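Laundry Day Is a Good Day: speaker notes
Clodagh Corrigan, evening talk, Noonan Community Hall

Opening (3 min)
Say hi, thank Ermira for setting up the chairs. Ask who has a shirt they loved and ruined. Wait for hands, there will be plenty! Tell the pink towels story, keep it short.
Then straight in: tonight is printed T-shirts, the bright ones with big shapes on the chest. I love these shirts. They can look great for years if you treat the print kindly, and that starts before a drop of water gets near them.

Slide 1: Before it goes in
Leave this one up while I talk. Red shirt, mustard stripe, pale pink and navy in the print. That's a fantastic shirt and also a tricky one, with a strong red right beside a pale color.
Points to hit:
- Turn it inside out. The print rubs against itself instead of against somebody's zipper.
- Test a new red first. Damp white cloth, press on an inside seam, look for color.
- Shake it out! A balled-up shirt never gets a proper rinse.
- Go easy on the detergent. Point to the word on the control panel and ask who measures and who pours (expect laughs, Sylvain pours).
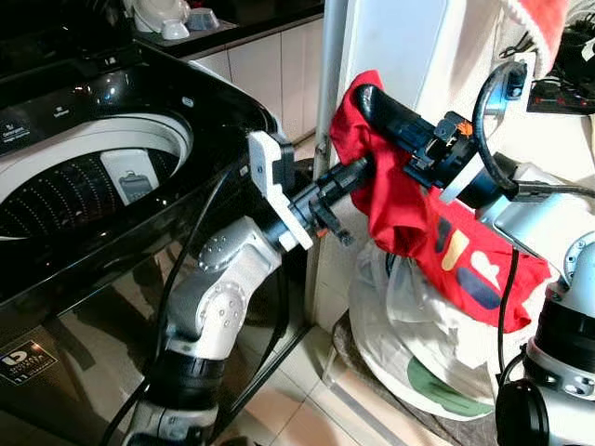
Slide 2: Picking the wash
Cold, gentle, short. Hold up my own shirt from the Hivberg fun run, washed every week since April and still bright. Pass it around, they can pull on it.
Reds go with reds and darks. If you only have one red thing, wait, or do it in the sink with a little soap, which I find really relaxing.
Leave room in the drum. Clothes need space to tumble.
Mention the care tag before anyone cuts it off. If the tag and I disagree, go with the tag.

Slide 3: Shirt and washer
Talk about taking things out promptly. A heap of damp shirts left overnight sets creases right across the print, and then people reach for a hot iron. If you must iron, inside out and low.
Hang from the hem, upside down, so the clips don't pull the shoulders. Shade is best for red.

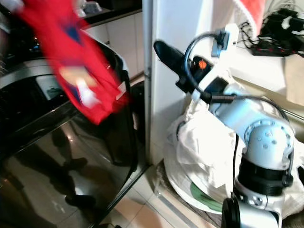
Can I put a printed T-shirt in the dryer?
Use low heat if the tag allows it, and take the shirt out while it still feels slightly damp. High heat is what cracks the print.

Wrap up (leave 20 min for questions)
Swap table is by the door, bring shirts up if you want a second opinion on a stain. Ciarán has the handouts.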